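Why Are Plates Round?
Written by Ayane Tanabe for the children's pages of the Hunel Museum of Home Things
Last changed: 3rd September

Every day you eat from a plate, and probably you do not think about it very much. You think about the food. But a plate is an old and clever thing, and it took people a very long time to make it as we know it today.

On this page we will look at the shape of plates, at what people used before they had them, and at what plates are made of. At the end there is something to try in your kitchen.
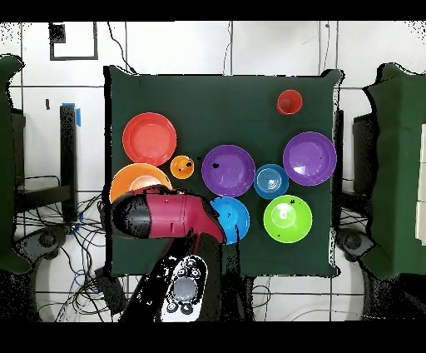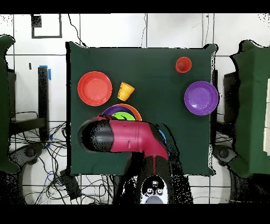
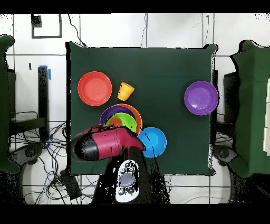 Colored dishes on a dark green tablecloth.

Before there were plates

Very long ago, people ate with their hands, and they put the food on whatever was near. A flat stone is good for this. A big leaf is also good. In the south of India many people still eat meals from banana leaves, especially at weddings and other feasts. The leaf is wide and smooth and water does not go through it. When the meal is over, no one has to wash it.

Shells were used too, and pieces of wood, and hard fruits with the inside taken out. If you cut a dry gourd in two halves, you have two bowls. A gourd is a fruit from the same family as the pumpkin, but its skin gets very hard when it dries.

In Europe, in the Middle Ages, many people used bread. They took a thick slice of old, dry bread and put the meat and the sauce on top of it. This slice was called a trencher. The bread drank the sauce slowly and became soft. After the meal you could eat it, or you could give it to the dogs or to poor people who waited at the door. Later the trencher was made of wood, but it kept its name. Some wooden trenchers were square, and some had a small extra hole in one corner for the salt.

So you see, plates were not always round! Then why are most of them round now?

The wheel of the potter

One answer is in the way they were made.

A potter is a person who makes things from clay. Clay is a kind of soft earth. When it has water in it, you can press it and bend it, and it stays in the new shape. When it is heated very strongly in an oven, it becomes hard and does not go soft again. The special oven is called a kiln. You say it like "kill" with an n at the end, or simply "kil". Both are right.

The first potters made everything with their fingers. Often they rolled the clay into long snakes and put one snake on top of the other, in circles, to build the wall of a pot. Then, several thousand years ago, people started to use a turning table. The potter puts a ball of clay in the middle, makes the table turn fast, and holds the hands still. The clay moves and the hands do not. Everything that grows in this way is round, just as a pencil held still on turning paper will draw a circle.

To make a plate, the potter presses the ball down until it is low and wide. Then the fingers pull the edge outward and lift it a little. If you want a square plate, you need to do it in another way, for example by pressing clay into a mold. It takes more time. For this reason, the round plate was for many centuries the easy plate.

I asked Noboru Oda, who teaches pottery at our museum, how many plates he can make on the wheel in a day. He told me that his best day was 71 plates, many years ago, and the next morning he could not close his hands. Now he stops at 30.

Round is strong

Another answer is in the corners. A round plate has none.

Take a square plate and think what happens if it falls down or hits the tap in the sink. Very often the corner hits first. The corner is small and it sticks out, so all of the push goes into one little place, and a piece breaks off. On a round plate the edge is the same everywhere. It can still break, as you know if you have ever dropped one, but there is no part that is weaker than the others.

Corners also make trouble in the kiln. When clay dries and is heated, it gets smaller. The potters say it shrinks. A round plate shrinks toward its middle in the same way from all sides. In a square plate the corners are farther from the middle than the sides are, and they like to bend up. A potter who makes square plates has to dry them slowly.

A round plate is also easier to put away. You do not need to turn it to fit on the pile. And it is easy to wash, as your cloth can go around and around without stopping in a corner where the egg likes to hide.

The parts of a plate

Even a simple plate has parts, and they have names.

The rim is the flat or lifted border on the outside. You can put your thumb there when you carry the plate, so the thumb does not go into the soup. A wide rim is also a good place for fish bones.

The well is the middle part, where the food goes. It is a little lower than the rim. If the well is deep, the plate is good for soup or pasta.

The foot is below. Turn an empty plate over and you may find a ring there. The plate stands on this ring and not on its whole bottom. If the whole bottom were touching the table, it would have to be perfectly flat, or the plate would rock when you cut your food. It is much easier to make a good ring than a perfectly flat bottom. Some plates, such as very thin ones, have almost no foot.

What are plates made of?

Clay plates are called earthenware, stoneware or porcelain. It depends on which clay it is and how hot the kiln was. Earthenware is fired at the lowest heat, and without a cover it lets water in. Therefore it gets a glaze, a thin layer like glass that melts onto the plate in the kiln. Porcelain was first made in China, from a special white clay, and it is so fine that light can shine through a thin piece. For hundreds of years people in Europe wanted to know how to make it, and they did not find out until the beginning of the 1700s.

Metal plates do not break. Rich families had them of silver, and other families had pewter, a gray metal that is mostly tin. Today you may meet a metal plate at a campsite, or in India and Nepal, where a round metal plate called a thali can hold a whole meal in little bowls.

Glass plates are smooth, and they do not keep the smell of onions.

Plastic plates are the youngest. They are made in a mold, and the color is mixed into the material before it is shaped. This means that the color goes all the way through. If you scratch a red plastic plate, it is red under the scratch too. With a painted clay plate it is different: under the picture there is a glaze or a clay of another color. Plastic plates are light and they can fall many times, so they are good for picnics and for small children. But many of them must not go into a microwave oven. Look for a sign on the bottom, or ask an adult.

Does the color change the taste?

The color of a plate has no taste, of course. But your eyes help you to taste. Scientists have given people the same dessert on a white plate and on a black plate, and some of the people found that it was sweeter on the white one. In other tests the difference was very small or it was not there. It is still a question for which we do not have a full answer.

Try it at home: make a round plate and a square plate

You need:
modeling clay that dries in the air
a rolling pin
a small bowl with a round edge
a ruler
a plastic knife
baking paper

Roll the clay on the baking paper until it is as thick as your little finger. Press the bowl upside down into the clay to cut a circle. With the ruler and the knife, cut a square that is as wide as the circle. Lift the edges a little with your fingers, all the way around. Now leave both of them on the paper for 2 days, and do not put them in the sun.

Look at them in the morning and in the evening. Which one is still flat? Which one has small cracks, and where are they? You can draw them each time, so you do not forget how they were.

Please do not eat from these plates. The clay is not made for food, and it will become soft again if it gets wet. They are good for keys, buttons or shells.

Words to remember

Trencher: a slice of bread, and later a piece of wood, used as a plate
Kiln: a very hot oven for clay
Glaze: a layer like glass on a clay dish
Shrink: to get smaller
Rim: the border of a plate
Well: the lower middle part of a plate

A question from a reader

Wagner Magalhães, age nine, wrote to us: "Why is it called a plate?"

Dear Wagner, the word came into English from old French, where "plat" meant flat. In French "plat" still means flat, and it also means a dish of food. The word "platter" comes from the same family, and so does "plateau", a high piece of land with a flat top.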